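Where Household Packaging Goes in Drunine
Project report, October
Viktória Csizmadia, Kenta Ichikawa, Daryna Nazarenko

1. Background
Drunine changed its recycling rules last year. Residents now sort plastic, card and mixed waste at home. Our group wanted to know which items people are still unsure about.

2. Method
We left a one-page survey at the Jullness grocery store and the Mohmand Street library. It listed 10 kinds of packaging and asked which bin each one belongs in. We received 93 completed forms. Five were missing a whole page side and were left out.

3. Results
Glass jars and newspapers caused few problems. The most wrong answers were for small bottles with caps, lidded tubs, and food boxes with a plastic lining. Several people wrote that they put anything doubtful in mixed waste. Older residents did slightly better than students.

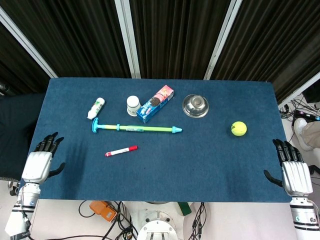
Should the cap stay on a plastic bottle?
Under the town rules the cap stays on, and the bottle should be emptied first.

4. Limits
Both survey sites are in the center of town, so the outer streets are poorly covered. The form was in English only. Kjell Lindholm checked our tables and found two errors, which are corrected in this version.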